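Teaching the simulated kitchen, one demonstration at a time

11 Jul 2023

The Erby project has opened its simulated kitchen to outside demonstrators, and anyone with a home computer and a little patience is welcome to try steering the arm. You sign in, take hold of the controls from wherever you happen to be, and show the robot how a small household job is done – slowly, and with as many second tries as you like. Jestano, which built the remote-control software, says new people are usually comfortable after around 40 minutes of practice.

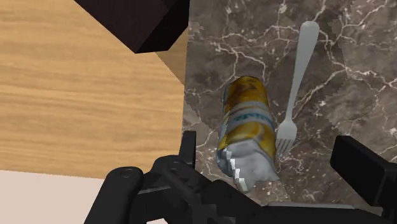
Van den Broek wrote in to say that the wrist is the hard part, and that new demonstrators would do well to turn the gripper first and only then move in toward the thing they want to pick up. It is good advice, and it has since gone into the welcome notes!

So far the project has gathered 2,741 demonstrations, of which 2,473 were kept for training after a review. The ones set aside were mostly sessions that stopped halfway, and the team is quick to add that a slow or wobbly demonstration is still very much wanted, so please don't be shy about sending yours in. Much of the summer's work is picking up and moving everyday kitchen things on and around the marble counter, with bottles held at a tilt as well as straight up. 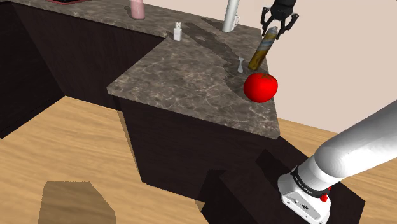 How to join

Sign-up is through the Pluladex website and costs nothing. Each session covers three short tasks, and you can stop between them and come back later if supper is calling. The first results from the trained arm should be ready to share in October.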